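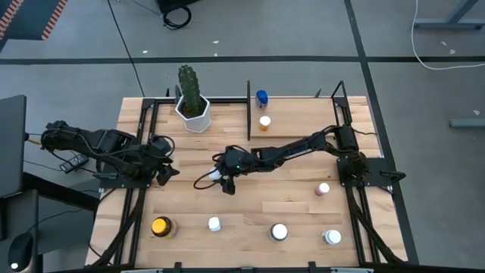
Week 4 - Sorting the home medicine shelf

Okay, so this week is the one everybody thinks they can skip. When I started the Brarkville evening course I assumed people knew what was in their own cupboards, and then I did mine (I was as bad as anyone!). Step one is to get the lot out onto a table, all of it, and leave it spread out before you start grouping. Don't line things up by size, and don't tuck the little ones in behind the big ones - a small amber bottle with a white cap is just the sort of thing that gets forgotten for years. Clear off the plants if you need the room, or work around them like I do with the cactus.

Home | Course Notes | Week 3 | Week 5 | Contact

Next, read every label, and I mean turn the bottle. Expiry dates love to hide on the side, often printed vertically beside the lot number. Look for doubles too. Two bottles of melatonin is really common, and the strength goes in your notebook (3 mg, say) so you're not guessing at bedtime. Pharmacy vials get their own group, away from the vitamins.
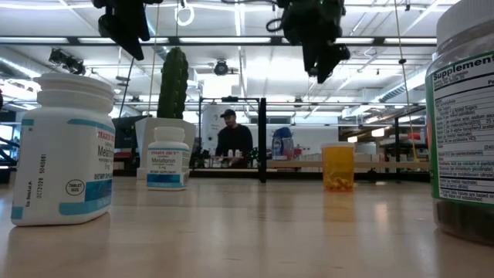 Bajwa wanted to know whether the old tablets could just go in the kitchen bin, and the answer is please don't. Take them back to your local chemist, and keep them in their original packaging if you can.

For Sunday: do one shelf at home and bring your list. Just the list - leave the bottles there!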